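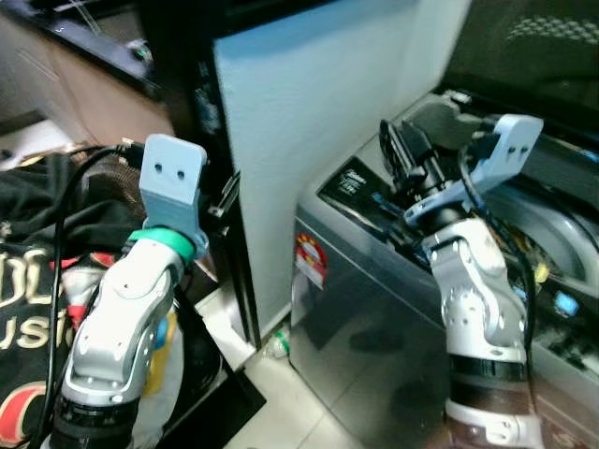
Laundry Corner Notes

Our laundry swap evening in June was such a good one! We had 49 of you squeezed into the back hall at Edomwood (the chairs ran out, sorry), and so many of you asked for the top-loader tips in writing that they get their own spot this month.

First, the big one: leave the lid up after the last load. A closed drum stays damp for hours, and that is where the musty towel smell gets going. I started doing this in the spring and the difference in my dish towels is wonderful - even the old ones I had given up on.

Next, load loosely. Drop things in around the drum one at a time and stop while there is still room to push your hand down the side. Sheets are the worst for winding themselves into a rope, so mix them with a few small pieces. Pillowcases and T-shirts work well.

Once a month, run an empty hot cycle with nothing but a cleaner made for washing machines, then wipe under the rim with an old sock. Please do the rim! The gray fluff that comes out of there is horrible and very satisfying. If your machine has a lint filter, rinse that too (check the manual, they hide them in odd places).

And for everyone in a tight kitchen or hallway, with the washer sharing a corner with tall cupboards: keep a little gap on each side if you can. It cuts down on the rattling during the spin, and you can still get a duster down there.

The Lam Street swap shelf is filling up nicely as well. We are at 153 items so far, including a lovely pile of mesh bags and more clothespins than we know what to do with - come and take some home! Drop-offs are at the Grellis Room from 4 p.m., and anything clean and in working order is welcome.

Next month is stains, so send me your worst ones. Beet juice is already taken.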